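How to Set Up a Secondhand Turntable Without Losing the Weekend

Somebody has given you a turntable. Maybe you paid for it, at a yard sale, from a man who said it "worked fine last time." Either way it's on your floor, the dust cover is cloudy, and you have one record, which is Christmas music. Let's get it playing.

I'll use my own deck as the guinea pig, a belt-drive Kuster with a straight arm and a detachable headshell. Most manual decks with a counterweight are set up the same way. If yours is a suitcase model with speakers in the lid, none of this applies, and you may go and enjoy your afternoon.

What you need

A small spirit level. A stylus force gauge (the cheap digital ones are good enough). A printed alignment protractor. Small flathead screwdriver, needle-nose pliers, a soft brush, a flashlight. A new belt, unless you can prove the old one is young. Patience, or a door you can close.

Step 1. Find a place for it

A turntable is a machine for picking up tiny vibrations, and it has no opinion about whether they come from the record. Put it on something heavy that doesn't wobble. Keep it off the top of your speakers, however good it looks there in magazines. If your floor bounces when you walk, a wall shelf screwed into the studs will do more for the sound than any cable ever sold.

Step 2. Level it

Take off the mat and set the spirit level on the bare platter. Check it front to back, then side to side. Adjust the feet if they screw in and out. If they don't, slide thin card under the low corner and tell visitors it's an isolation system.

Don't level the plinth and assume the platter agrees. On mine they have been in dispute for years.

Step 3. Change the belt

Lift the platter straight up. Some have two finger holes for this, others have to be coaxed. The old belt will be loose, shiny, or a kind of black syrup. If it's syrup, clean the pulley and the platter rim with rubbing alcohol on a cotton swab and let everything dry.

Loop the new belt around the inner rim, lower the platter, and hook the belt over the motor pulley through the access hole. Spin the platter by hand a few turns so the belt finds its place. Keep your fingers clean. A greasy belt slips, and then your records sound slightly drunk.

Step 4. Fit the cartridge

With the stylus guard on, attach the four headshell leads to the pins on the back of the cartridge. The usual colors are:

White: left signal
Blue: left ground
Red: right signal
Green: right ground

Use the pliers, hold each lead by its metal clip, and don't force it. The wires are about as strong as cooked spaghetti. Bolt the cartridge on just tightly enough that you can still slide it.

Step 5. Balance the arm

Set anti-skate to zero. Take the stylus guard off and turn the counterweight until the arm floats level over the space beside the platter, neither diving nor climbing. Hold the counterweight still and turn only the numbered ring until it reads zero. Then rotate the two together to the tracking force your cartridge maker recommends.

Now check it with the gauge. The numbers on the ring are printed with great confidence and should be treated like a stranger's directions. My ring has never once agreed with my gauge, and I believe the gauge.

Step 6. Align it

Put the protractor on the platter, lower the stylus onto the first marked point, and look straight down the front of the cartridge. Its sides should run parallel to the printed lines. If they don't, twist the cartridge in the headshell, then try the second point. Go back to the first, which is now wrong. Repeat. At some stage both are right, or you're tired enough to think so. Tighten the bolts a little at a time, alternating sides, and check the tracking force once more. 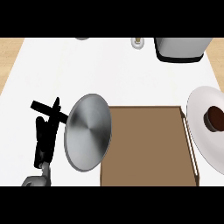 Step 7. Connect it

The red and white plugs go to the PHONO input on your amplifier. No PHONO input? Then you need a phono preamp between the deck and a normal line input. I use a Skumia 703, a gray box with one light on it. If your turntable has a preamp built in, use that or the external one. Running both makes a noise you will remember.

Attach the thin ground wire to the ground screw. If you hear a low hum, the ground wire is the first suspect, and the power supply sitting too close to the preamp is the second.

Step 8. Play something

Set anti-skate to match the tracking force as a starting point. Start with a record you don't love. Listen to the last track on the side, where bad alignment has nowhere to hide: spitting S sounds mean another trip to Step 6. If only one channel distorts, nudge the anti-skate. If there's no sound at all, check that the amp is on the right input before you take anything apart. I have skipped that check more often than I'd like to put in writing.

Comments

Erov_owner: Step 3 saved me. My belt was syrup. So was the inside of the sleeve I had put the spare in.

Kálmán Gulyás: Good guide, but please tell people to brush the stylus back to front only. I did it sideways and bought a new one in May.

dustcover43: Does this work for a direct drive? There's no belt in mine and I've looked.

Reply from the author: Skip Step 3 and stop looking.

Related articles

Cleaning records in a kitchen sink: 12 things to move first
Phono preamps from Skumia and Voltovby compared
How to replace a speaker fuse
13 reasons your left channel has gone quiet

Contact | Copyright Voltovby Audio Notes | Back to top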